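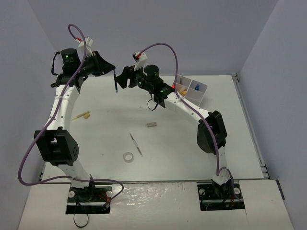
Pen exchange between the two arms, left to right, Prekau kit.

Fri 11 September

Second week with the Prekau two-arm kit on trial. Spent the morning on the pen exchange, which is the task Simanjuntak put at the top of its list. The dark blue pen gives a fair test: slim, smooth, and hanging nearly vertical from the left gripper it leaves little for the right one to close on. Approach height on the right arm matters more than I had assumed. Set it near the middle of the pen. Closer to the left fingertips and the two grippers want the same space.

Cable routing is my main complaint. The purple leads arch up and come down past the wrists, and on the left the slack swings out wide of the arm before coming back to the base. The Prekau manual gives one sentence to it. Sugeng Yusof wants clips on the forearm links. I would prefer a shorter lead and have asked whether they sell one.

Logged 29 exchanges before lunch. Two faults, both on the right arm, both cleared by a restart of the controller. Code 3044 each time. The manual lists it as a joint timeout and says to call support. Called, left a message, no answer by five.

Left the tape roll and the small blocks on the table for the afternoon. The roll lies flat and the fingers have to come down almost to the surface for it, so I lowered the speed limit first. Did not get through the blocks. The organizer tray stays at the back until the table positions are measured again.

Farah Raju asked for a comparison with the Hilletti quote. Hilletti includes on-site setup and Prekau does not, and setup cost us most of Tuesday. Hilletti's price for spare fingers is still missing from the quote. Part 1276 is the Prekau equivalent, sold in pairs.

To do: write up fault 3044, measure the left lead, ask Prekau if the trial can run into October.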